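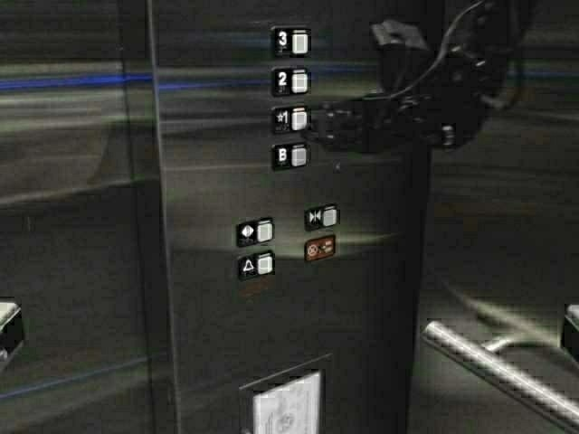
荷物を地下の物置へ下ろす作業が、ようやく終わった。

借りている部屋は3階で、物置は地下にある。建物は3階建てで、エレベーターのボタンは上から3、2、1、Bと縦に並んでいる。1のところには星印がついていて、これが出入口のある階だ。ここに住み始めたころは星印の意味を知らず、地上に出るつもりで毎回少し考えていた。今は星のボタンを押せば玄関に出られるとわかっている。こちらの建物ではよくある表記らしい。

今回下ろしたのは、冬物の服、使っていない食器、本、それから折りたたみの机と椅子。部屋が狭いので、どれも前から廊下に積んであった。廊下といっても幅がなく、洗面所に行くのに体を横にして通っていた。7月に入って暑くなり、窓を開けても風が抜けないのは廊下の箱のせいだと思ったので、片付けることにした。

箱はFurntonの店で買った段ボールで、全部で12箱になった。同じ大きさでそろえたのは正解だった。以前の引っ越しでは、もらいものの箱を使ったため大きさがばらばらで、積むと崩れた。今回は底のテープを十字に貼り、側面に中身を書いた。上面に書くと積んだときに読めない。これは前回の反省である。

本は小さい箱に、とよく言われるが、箱を統一したかったので、下半分に本、上半分に服を詰めた。重さはそれでだいぶ落ち着いた。ただ、あとで本だけ取り出したくなったときに、服を全部どけることになる。そこまで考えていなかった。もう封をしたので、このままにしておく。

台車は隣のRimantas Baranauskienéさんに借りた。正しくはBaranauskienėさんで、最後の文字の上に点がつく。打ちにくいので以下リマンタスさんと書く。平らな台に持ち手がついただけのもので、片側の車輪が少し渋く、まっすぐ押しているつもりでも左に寄っていく。エレベーターに入れるときに扉の枠にぶつけそうになるので、途中から後ろ向きに引いて乗ることにした。引いて乗ると自分が奥になり、着いたときは押して降りられる。このほうが楽だった。

一度に載せたのは3箱まで。4箱でも載ることは載るが、前が見えない。3箱を4往復で、箱は終わった。机と椅子は別にもう一往復した。

エレベーターで困るのは、荷物を載せている途中で扉が閉まり始めることだ。開くボタンと閉じるボタンが近いところにあり、あわてると絵を見間違える。開くほうは左の列、閉じるほうは右の列で、閉じるほうには三角が中央に向かって2つ描いてある。一度、開けておくつもりで閉じるを押し、台車が半分外に出たまま扉が動いた。すぐに戻ったが、心臓に悪い。開くボタンの下はベルの絵の警報ボタンなので、これも間違えて押したくない。肘で押すのはやめて、指で見ながら押すようにした。

開くボタンを押しながら荷物を入れるのは、ひとりだと無理がある。腕が届かない。結局、台車を先に入れてしまい、残りの小物は手に持って後から入る、という順番に落ち着いた。リマンタスさんが2往復目で通りかかり、扉のそばに立ってくれたので、そのときだけは速かった。

ボタンの数字の下には小さい点字がついている。ここで待っている間に触ってみたことがある。1の段は3や2より点字が少し長い。星印のぶんも書いてあるのかもしれないが、調べていない。

内側の壁の操作盤はステンレスで、細かい筋が入った仕上げになっている。箱の角が当たると傷が目立ちそうなので、そちら側には箱を寄せず、反対の壁に沿わせた。引っ越しのときは管理会社に言えば壁を覆う布を出してもらえるそうだが、今回は物置に下ろすだけなので頼まなかった。机の脚だけはタオルで巻いた。巻いたタオルは地下で外して持って帰るつもりが、忘れてまだ机についている。

地下に着くと、通路を右に進んで、奥から2番目が自分の物置だ。天井が低く、電球がひとつ。床はコンクリートで、雨の多い時期は少し湿ると聞いていた。そこで先にすのこを敷いた。Bredthorpeのホームセンターで買ったもので、1枚1,000円ほどの感覚。2枚買ったから、合わせて2,000円くらいになる。日本円に直すとそのくらいという話で、正確なレートは見ていない。すのこ2枚で床はだいたい覆えた。手前に少し余りがあり、そこには何も置かないことにした。

積み方は、奥の左に本の入った箱、右に食器。食器の箱の上には軽い服の箱だけを載せた。机は畳んで壁に立てかけ、椅子はその前。冬物は手前に置いた。10月には取りに来ると思う。奥に入れてしまうと、机から全部出さなければならない。前に住んでいたGovissteadの部屋では、物入れの一番奥に毛布を入れてしまい、寒い夜に一人で全部引っ張り出した。あれは二度とやりたくない。

湿気取りも6個置いた。四隅にひとつずつと、すのこの間に2個。多すぎるかもしれないが、まとめ売りが6個入りだった。水がたまったら替える必要があるので、手帳に確認の予定を書いておいた。こういうのは書かないと次に開けるまで忘れる。

作業にかかった時間は、箱詰めを別にして午前中いっぱい。運ぶだけならもっと早いと思っていたが、エレベーター待ちが意外に長かった。1基しかないので、誰かが使えば待つことになる。朝の早いうちは出かける人が多く、地下で呼んでもなかなか来ない。次にやるなら、みんなが出かけたあとの時間にする。階段でもいいかと思って、椅子だけ持って一階分上がってみたが、踊り場で向きを変えるのが面倒で、やめてまたエレベーターを待った。

箱がなくなった廊下は、思っていたより広かった。壁に箱の跡がうっすら残っていたので、濡らした布で拭いた。床にはほこりと、なくしたと思っていた自転車の鍵があった。自転車のほうはもう人に譲ってしまったので、鍵だけが手元にある。譲った相手には合鍵を渡してあるはずだが、念のため連絡しておいた。

風は確かに通るようになった。洗面所の窓と部屋の窓を両方開けると、カーテンが動く。夜はこれで扇風機なしでも寝られそうだが、洗面所の扉が風で閉まるので、何かで押さえる必要がある。今は本を2冊、床に置いて止めている。もう少し重いものがいい。食器の箱に、使わない石のすり鉢を入れてしまったのを思い出した。あれならちょうどよかった。

残っているのは、書類の箱と、工具と、どこにも分類できない細々したものの袋。書類は地下に置くと湿気が心配なので、部屋の棚の上に上げるつもりでいる。棚の上には今、空の箱が置いてある。家電を買ったときの箱で、捨てるかどうか決めかねている。次の引っ越しで使うかもしれないと思って取ってあるが、前の引っ越しのときも結局使わなかった。中に入っている発泡スチロールがかさばるので、少なくともこれは捨てる。ごみの分け方の紙を見ると、発泡スチロールは小さく割って袋に入れるとある。割ると粉が飛ぶので、風のない日にやる。

工具は、使う頻度の高いものだけ台所の引き出しに入れた。ドライバー、メジャー、はさみ、替えのテープ。電動のものは持っていない。必要なときはToomという近所の貸し工房で借りている。棚を付けたときもそこで借りた。返却が夕方までなので、早めに行かないと慌てることになる。

台車は拭いてから返した。渋い車輪には糸くずが巻きついていたので、ピンセットで取れるだけ取った。押してみると前よりは曲がらない。リマンタスさんに話したら、自分は曲がるのに慣れていたと言っていた。お礼に冷えた麦茶を一本渡した。

物置の鍵は玄関の内側のフックに掛けてある。部屋の鍵と形が似ているので、赤い紐をつけた。机のタオルは、今度湿気取りを見に下りるときに外す。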